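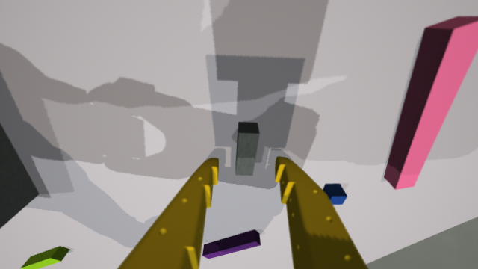 Ticket 3902: Nightly backup to Kiseck storage box stops partway through

Status: Closed
Product: Metevetti Backup, desktop client
Category: Network storage

Reported problem

The nightly job starts at 11 p.m. and copies the office share to a Kiseck storage box in the back closet. Since the start of March it has stopped partway through on most nights. The client shows "Destination not available" and does not retry. The box itself stays on, and its web page opens fine the next morning. Small jobs run by hand in the daytime finish without an error.

The office moved the box to a new Prinditz switch at the end of February. The customer did not think the two were connected because the backup worked for several nights after the move.

Log

First reply. Asked for the client log and the storage box log for the same night. The client log ends with a write timeout at 11:52 p.m. The storage box log has an entry one minute earlier that says the network link went down, then came back up at a lower speed.

Asked the customer to replace the cable between the box and the switch. They used a new one from a sealed bag. The job failed again that night, at nearly the same point.

Moved the box to a different port on the switch. Same result. This rules out a single bad port.

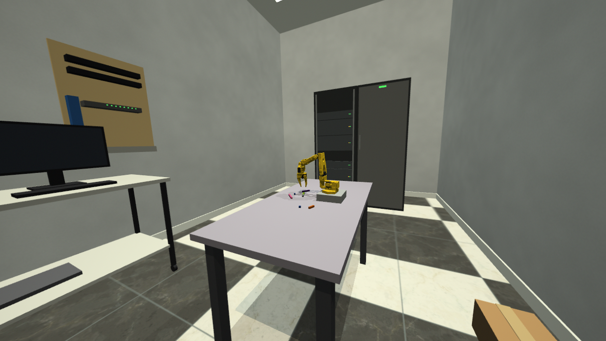 Worktable with the yellow arm toward the far end.

Asked for the switch settings page. Energy saving was turned on for all ports, which is how the Prinditz ships. With this setting the switch can drop a link into a low power state when traffic is light. The Kiseck box spends a long stretch checking old files before it writes anything new, and there is very little traffic while it does that. The link goes quiet, the switch powers it down, and the box is slow to wake it up again.

Asked the customer to do the following:

1. Turn off energy saving for the port the box is on.
2. Leave the port speed on automatic. It should settle at 1000 Mbps.
3. Restart the switch, then the box, in that order.
4. Run the full job by hand after hours and send both logs.

The job got past the old stopping point and ran to the end, but 17 files were skipped. The client marked them as "in use."

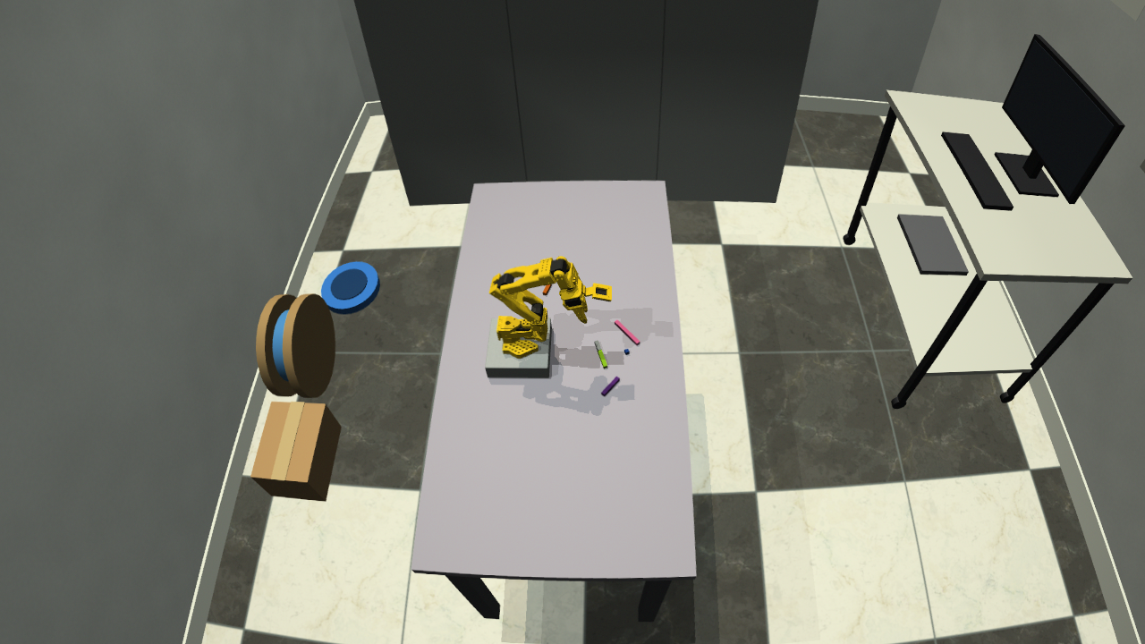
Arm on its gray base block, markers on the tabletop to the right.

The skipped files were all in the Galindo accounting folder. Galindo keeps its data files open as long as the program is running, even when no one is at the desk. One computer had been left logged in overnight. This is a separate issue from the dropped link, but the customer asked us to keep it on the same ticket.

Two ways to handle it. Either close Galindo on every computer before 11 p.m., or turn on the snapshot option in Metevetti so open files are copied from a frozen version. The customer chose snapshots. The option needs free space on the source drive, and the drive was nearly full. They cleared out old installers and tried again.
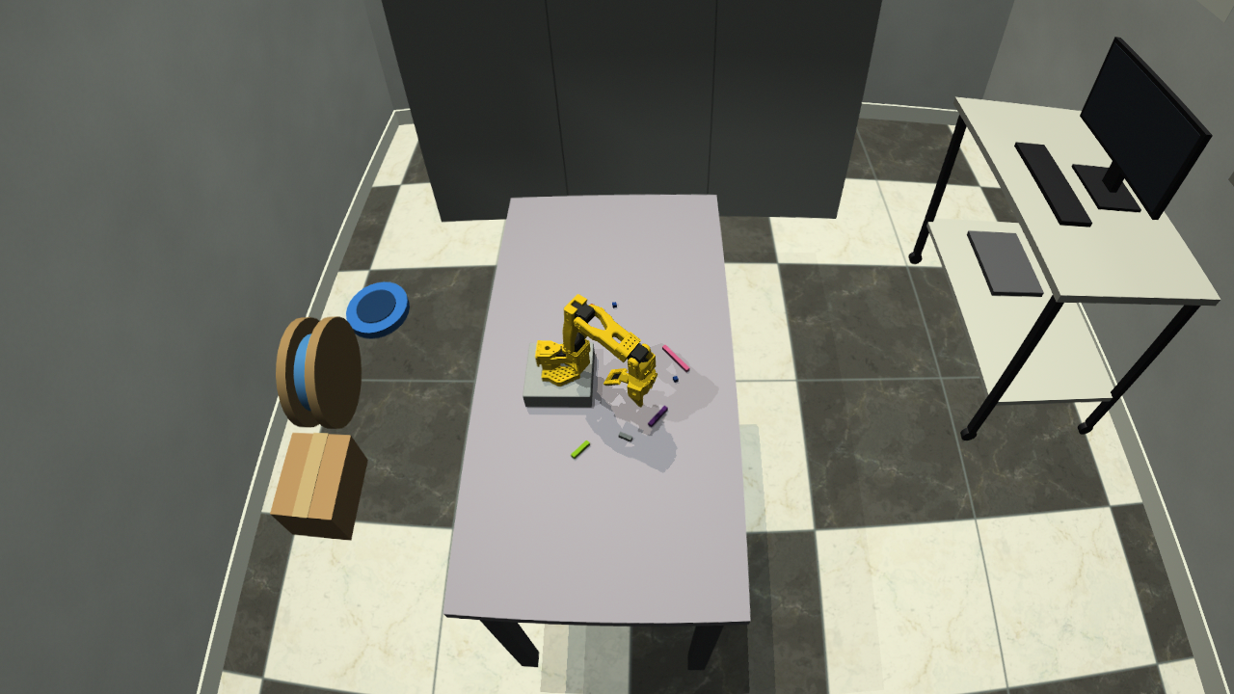 Snapshots can slow the first run, as the client has to read the whole share again. In this case the first run lasted until after 5 a.m. and the next one was done before 1 a.m. Both finished with no skipped files and no link errors in the box log.

The customer also asked if the retry setting should be changed. We suggested setting it to three tries with a five minute wait – it would not have fixed this, but it helps with short dropouts.

Test restore of one folder completed. Ticket closed at the customer's request.

Comments (4)

Guest: Same switch, same problem. Turning off energy saving on the one port was enough for me. I didn't have to restart the box.

Reader: Where is the snapshot option? I only see "copy open files" in my version.

Guest: It's the same thing. The name changed in the last update.

Reader: Found it, thanks. Mine sat at up to 80 percent for hours on the first run and then finished, so don't cancel it.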